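4.3 Where the washing-up cloth lives

Much of the advice literature on small kitchens assumes that the cloth or sponge has a fixed place, and that people put it back there. We doubt both halves of this.
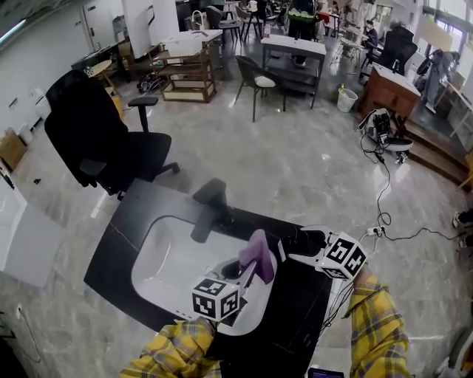
Figure 6. A purple cloth or sponge held over the basin, near its right edge. White sink, black worktop, dark grey tap.

4.4 What the sink edge can and cannot tell us

The claim we set out to test comes from the Kokkonen household guide, which holds that a sink with clear worktop on either side "trains" its users to wipe down after each use. It is an attractive idea and it has been repeated so often that few writers now bother to give a source. When we went looking for the evidence, we found one survey of 49 households, all of them living in the same block and all of them asked to report on their own habits. People asked whether they wipe their sink tend to say that they do.

Our own material is larger but should be read with the same suspicion. We had 400 diary entries from 143 kitchens, collected through September, and a smaller set of photographs. The diaries ask where the cloth was at the moment of writing. They do not ask when it was last used, and several early readers of this paper, Yurani Marulanda among them, have pointed out that this was a mistake in the form. We agree. A cloth on the edge of the basin may have been left there a minute ago or the night before, and nothing in our data separates the two.

The photographs bring a different problem. In Figure 6 the item is in use of some kind, or at least in somebody's charge, and it is above the basin. A still picture of this sort gives no hint of where it came from or where it will be put down. We have seen similar pictures offered elsewhere as proof of "good return behaviour", and we cannot see how they could be. The most we would take from ours is that a folded item of this size can be held above a rounded basin with the tap arm curving over it, which hardly needed a study.

Colour is a further point on which we part company with earlier work. The Cluminine trial reported that brightly coloured cloths were put back more often than white or grey ones, and explained this by saying that a bright cloth "nags" from a dark worktop. The cloth or sponge in Figure 6 would certainly stand out against black. But the Cluminine kitchens were given new cloths on the first day, and new things get looked after for a while whatever their colour. There was no group with new grey cloths. Until somebody runs one, the colour finding should be left out of guidance.

We are no kinder to the holder. Ziverar and Grekex both sell a suction holder meant to sit inside the basin, and eight of our households had fitted one before the diaries began. Their entries put the cloth in the holder more often than anywhere else. It would be odd if they did not. People who buy a holder are people who already mind where the cloth goes, and a comparison with the other kitchens tells us about the buyers before it tells us anything about the holder.

One finding survived our attempts to get rid of it. Where the worktop beside the basin was used for other things, diary writers gave vaguer answers: "by the tap", "on the side", "around somewhere". We coded these as no fixed place. A stricter coder might have kept "by the tap" as a place in its own right, and when we tried this the difference between crowded and clear worktops shrank by more than half. We report both versions in the appendix and prefer neither.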